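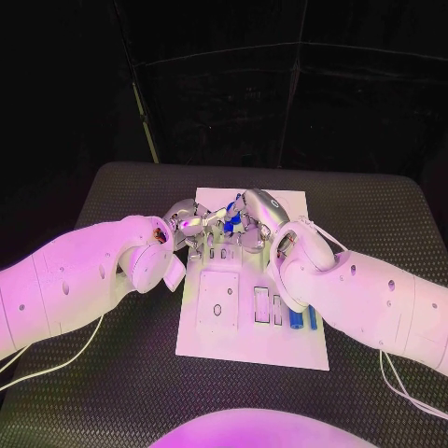 Last updated: April

To: cell-maintenance list
Subject: Re: Vedari cell, right hand drifting on the pegs

Replying inline, with the setup notes people wanted.

> On the Vedari cell we re-zero both hands at the start of
> a shift and the right one is still out by the end of it.
> Peg pick on the task board goes first, the big cylinders
> are fine. Is this the tendon tension or the wrist mount?
> What interval are you using at Ashworth?

Check the wrist mount before you touch tension. We run two arms over one board, same as you, and we had the same symptom for most of a month. The mount screws on the right wrist had backed off slightly. Tendon re-tensioning masked it for a shift at a time, then the offset came back in the same direction. If the error keeps its sign, it's mechanical and upstream of the fingers.

Our order of work, arms parked and drives off:

1. Check the wrist mount screws with the torque driver. Witness-mark them in paint pen.
2. Inspect the hand cable where it loops over the wrist. It should have slack at full flexion. If it pulls, it will bias the last joint.
3. Power up, home both arms, then zero the hands one at a time with the other arm clear of the board.
4. Run the pick check on the pegs at reduced speed.

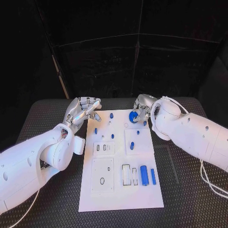 Step 4 is where most of the time goes. We start with the small parts, as the thick cylinder will forgive a lot of finger error and tells you very little. The board has to be square to the base before any of it means anything. Ours had crept on the mat, and correcting the pose in software instead of moving the board cost us a morning.

Intervals: full hand calibration every 80 hours of run time, wrist screws every 11 shifts, cable inspection at 3000 cycles or whenever someone has had the shells off. Brillska's handover sheet has a longer cable interval – we ignore it.

A follow-up on the interval came in off-list, pasted with permission: 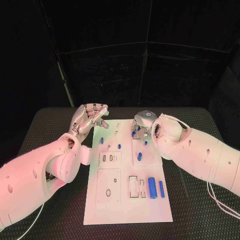 Jornivora: We went to fixed intervals last year and dropped them again. Now we log the finger current at pinch on every peg pick and pull the hand when the trend moves. Fewer strip-downs, same pick rate. You do need a clean baseline taken straight after calibration.

No argument with that if you have the logging. We don't yet, so hours it is. Whichever you use, save the zero offsets with the hand's serial number and not the arm's. We swapped hands once, loaded the old file and spent the afternoon chasing a fault that wasn't there.
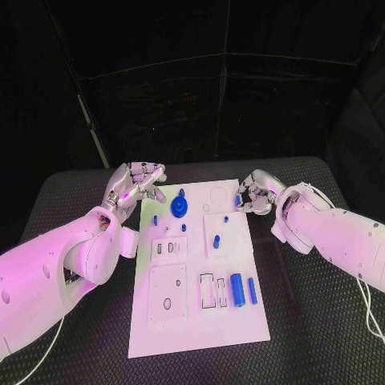

Last item is parameter set 23 in the shared folder. The approach height is lower than in the previous set and assumes the mount has been checked. Don't load it on a cell with an unresolved offset – the fingertips will contact the board. Post your before and after offsets once the screws are done.

Cell maintenance, Ashworth

List contact: reply to the list owner | Copyright Ashworth cell maintenance list | Back to top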